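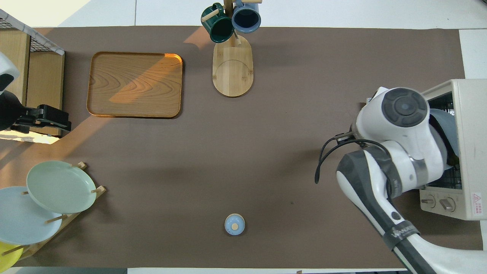
Mug tree and tray on the brown mat.

Classroom and staffroom check, Astow Primary, lower corridor
July 28, 2018

Comments are mine and go under each item. The form asks for a tick. A tick tells the next person very little, so I have written more than the boxes allow.

1. Fire exit clear from Year 2 room
Yes, with the children gone. I would like to see it in December with 28 coats and the nativity scenery in the way. Ticked for now.

2. Bookcases fixed to wall
Three of four. The fourth has brackets — they are screwed to the bookcase and to nothing else. Not ticked.

3. Electrical items tested
Labels present on the projector, laminator and both heaters. The laminator label says "pass" and the flex is taped. I don't see how both can be right. Take it out of use.

4. Window restrictors (Griltis type)
Fitted last year at a cost of £357, which I was told would settle the matter. Two open fully with a firm push. Refit or replace.

5. Craft cupboard locked
Locked. Key on a hook beside it, at the height of a seven-year-old.

6. Scissors counted in and out
The log shows 128 pairs every week since Easter, same pen, same handwriting. I counted 119.

7. Carpet and floor edges
Reading corner carpet lifting by the door. Last year's form says "monitor". It has been monitored and is still lifting.

8. Display boards
Paper covers most of the wall near the exit. The Clirkance guidance pack is pinned up there too, adding to it. Strip back before term.

9. First aid box
Full, in date. No comment.

10. Staffroom kettle and sockets
Fine. Extension lead behind the fridge to go.

Items 2, 3 and 4 before the children are back. Copy to the office and to Takagi for the window work.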